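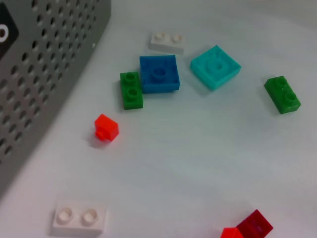 Okay, hi everyone, thanks for sticking around after lunch. I'm going to talk for twenty minutes and then I'd really like to argue with you, so save some energy.

(Slide: title)

So I run product for Kovov, and if you don't have a kid in a marching band or on a swim team you have probably never opened it. It's a group app. Parents, students and directors share photos and clips from events, and there's a feed for each school. Today is the story of how we added voting to that feed, what it did to us in October, and what we changed.

(Slide: the feed before voting)

Back in the summer our feed was pretty sleepy. People posted on show days, everybody hearted everything, and then it went quiet until the next show. We kept hearing from students that they wanted something to do between shows. The phrase that came up in interviews over and over was "I just scroll it." Ouch!

We looked at what they were doing in other apps, and it was polls. Polls about lunch, polls about hats, polls about which version of the same selfie was better. So we thought, fine, let people vote on clips. Best drumline clip of the week, winner gets a sticker pack. How hard could it be.

(Pause here. Wait for the groan.)

Right. You've all shipped one of these.

(Slide: week one)

The stickers came from Grasutix, who make animated overlays, and they were great to work with. They built us a little trophy that bounces on top of your video. We turned the contest on for 123 schools, and in the first week we got 2,827 clips. I want you to know that I did a lap of the office. The whole month before, those same schools had posted 1,820.

(Slide: week three. Let them read the comments before talking.)

By week three it was ugly. Big schools won everything, of course they did, they have more people to vote. Small schools stopped posting. And then the kids at the big schools started posting the same clip again and again with tiny trims, because our rules said one vote per clip and said zip about how many clips you could put up. I wrote those rules. I wrote them on a train.

Then the comments. I'm only showing you the mild ones. We had a block list and a report button and we thought that was enough for a crowd who mostly know each other in real life. Knowing each other made it worse! A stranger saying your trumpet line is flat is one thing. The kid from the school across town, who knows your section by name, is another.

(Drink some water. You're going too fast.)

(Slide: what we changed)

First, we split schools up by size. If your band has fewer than 300 followers on the app, you're only up against other bands like that. Boring fix, took two days, and small schools came back the following week.

Second, we took comments off contest clips. You can vote, you can send a sticker, and if you want to say something it goes through the band's own group chat. I fought this one for ages because I thought comments were the whole point. I lost the argument to our support team, and I'm glad I did.

Third, we borrowed an idea from Rata, the skating app, where you can't vote until you've watched the clip all the way through. Votes dropped a lot. Complaints about cheating dropped more.

(Slide: Imai)

Quick word on Imai, because somebody always asks. It's the tool we use to catch copies of the same video. It's good at exact copies and so-so at trimmed ones, so a person still looks at the top ten every week before we give out the trophy. That takes her most of a morning during show season. We haven't found a way around it and I'm not sure I want one.

(Slide: open questions)

Stuff I don't have answers for. Should directors be able to pull their school out of a contest if the students want in? We say yes right now and the students hate it. Do we run it in January, when there are no shows and people would be posting practice clips? And should the counts be public while voting is open? I change my mind on that every time I open the app.

(If there's time, play the bass drum clip. If it's past 2:30, skip it and go to questions.)

Okay, who's got a mic?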